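Triltville Home and Bench list
Re: Wire rack on a timber table, and does it need a mat?

From: Sosina Weldu
To: the list

Desta Admasu wrote:

> Hi all,
>
> We are moving the tea things out of the kitchen cupboard at
> Skadcombe and onto the side table, and I am looking at one of
> the white wire racks with two levels. Two questions for anyone
> who has one.
>
> First, does it scratch? Our table is pale timber and was
> re-oiled in September, and I would rather not do it again.
> Second, do metal cups sit properly in it or do they tip? We
> have 11 stainless ones and no handles on any of them. The
> old bamboo tray was fine for tipping but went black along one
> side from the damp.
>
> Also, has anybody used the Stilov oil on a light timber? I was
> told it goes yellow.
>
> Desta

Desta,

I've had mine since before last winter, so I can answer most of this. Mine came from Asfaw, from the shelf at the back where they keep the bathroom things, and it was sold as a bathroom rack. I use it for cups and have never had it in the bathroom.

It's white wire mesh on the sides, in small squares, with a flat white panel for the top level and a white base for the lower one. The flat panel is the reason I bought it. I had a plain wire shelf before that and anything with a narrow bottom leaned over. A straight-sided steel tumbler stands up on the panel without any trouble. Mine have no handles either.

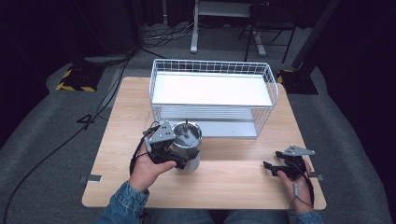

The rack towards the back of the table, with one of the steel cups in front.

The short ends have the mesh as well, so a cup pushed sideways hits the wire and stops. The back rim does the same job behind. I put the cups we use every day on top and the tea tins and the strainer underneath. You can see what is on the lower level through the sides, so I've stopped buying tea we already have.

Measure before you buy. I was told mine would be 248 mm deep and took that as the size of the panel, but it was the whole rack, rim to rim, and I had to find somewhere else for the big teapot. If yours is going under a shelf, allow for getting your hand in over the top of the cups as well. I forgot that the first time and had to shift the shelf.

On scratching – yes, it can, but only if you drag it. I have one mark from the first week, when I pulled the rack forward with everything still on it to wipe behind. Since then I take the cups off, lift it, wipe, and put it back. It takes a couple of minutes. Asnakech Kumsa told me to put felt dots under the corners and I did that for a while. They got wet, went grey and came off in the cloth, so I wouldn't bother. If you want something underneath, a thin cork sheet cut a bit smaller than the rack would be better. Don't use rubber on fresh oil, it can leave a stain.

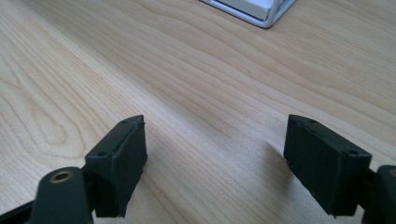

The oil is a separate matter. I used Stilov on the top of this table and on a chopping board. The board did go a bit yellow, but the board was also put on thick and left in the sun on the laundry windowsill, so that may be my doing. The table had two thin coats, rubbed back the next morning, and I'm happy with the colour. You can still read the grain. If you re-oiled in September I would leave it alone for now and see how it wears around where the kettle sits.

Water rings are more of a nuisance than scratches. Steel cups get put down wet and the ring is there by the afternoon. What works here:

Dry the bottoms of the cups, not only the insides.
Wipe the table with a damp cloth and then a dry one, along the grain.
Leave the rack off until the top has dried.

I don't use spray cleaner on it. Lộc Mạch does on his and says it's fine, but his is varnished. 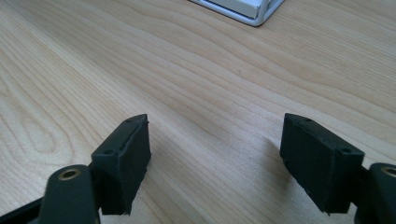 One more thing on the height. My table is 73 cm and I find the top level of the rack comfortable to reach from a chair. Sosina Endale has hers on a kitchen bench and says she has to tip the cups towards her to see if they're clean. If your side table is a low one you should be right.

As for your 11 cups, I wouldn't try to fit them all. I keep four out and the rest stay in a drawer until we have people over. A full rack is heavy to lift, and that is when you'll be tempted to drag it.

If you do go with the cork, let me know what thickness you end up with. I have half a sheet left over from the pinboard and was thinking of trying it under the kettle.

Regards,
Sosina W.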